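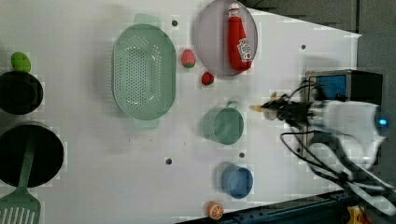 How to Clean Out a Playroom Without Starting a War

Every house with small children in it has a tipping point. Ours came when I opened the hall closet to get an umbrella and a plastic drum came down on my head. I had been telling people for months that we "didn't really have that many toys." The drum disagreed.

What follows is the method I've used twice now, once at our place and once at my friend Fouzia Kazmi's, where the stakes were higher (twins, one bedroom, a grandmother who ships things). Set aside two afternoons. You can try it in one, but you'll end up sitting on the floor at dinnertime eating crackers out of the box.

What you need

Four large bags or boxes
A roll of masking tape and a marker
A small screwdriver for battery covers
A bowl of warm water with dish soap, and an old toothbrush
A door that closes

Step 1. Pick your moment

Do the first pass while the kids are out. I know the parenting books say to involve them from the start. I involved mine from the start, and a broken yo-yo that had been under the couch since September became the most beloved object in the history of our family. It still lives here. It has a name.

Step 2. Get everything onto the floor

Everything means everything. Bath toys, car toys, the ones in your coat pockets. If you sort one bin at a time, you'll never find out that you own three copies of the same farm puzzle, none of them complete.

Step 3. Sort by kind before you sort by fate

Blocks with blocks, animals with animals, play food with pots and pans. Don't decide anything yet. Use the tape to mark off zones on the carpet if you have a helper who wanders. My brother-in-law, Usman Qureshi, filed a toy giraffe under "vehicles" because it had wheels, and we lost half an hour to the debate.

Sets are where you'll save the most time later. Lay each one out flat and see what still belongs together.
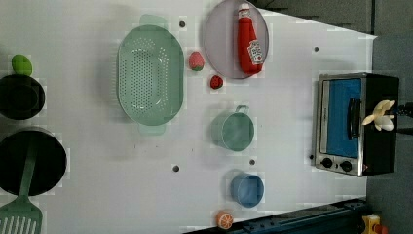

The play kitchen set, colander and ketchup bottle included.

Step 4. Now use the boxes

Label them Keep, Rest, Give and Trash.

Keep is for things that have been played with in the past month. Be strict. "They might get into it" is how the drum got into the closet.

Rest is for good toys that have gone stale. Tape the box shut, put it somewhere high, and bring it down when the weather turns awful. You will look like a genius.

Give is for anything complete and in decent shape that your kids have outgrown. Check that the battery compartments aren't crusty before you hand somebody else your problem.

Trash is for anything cracked, sharp, or sticky in a way that soap won't fix. Take this bag out of the house the same day. Children can hear a garbage bag rustle through two walls.

Step 5. Wash what's left

Hard plastic does fine in warm soapy water, with the toothbrush for corners and holes. Skip soaking anything with a squeaker, a seam or a battery. Wipe wooden pieces with a damp cloth and dry them right away. Spread the rest on a towel overnight.

Step 6. Put it back, but less of it

Low open bins work better than a deep chest, which is just a hole with a lid. One kind of toy per bin. If the bin won't hold it all, some of it moves to Rest. Don't buy a bigger bin. I have bought the bigger bin.

Step 7. Hold the line

Do a small round before every birthday. When a new set comes in, put an old one up to rest. And label the Rest boxes on the side, where you can read them from the floor. I labeled mine on the lids and then stacked them.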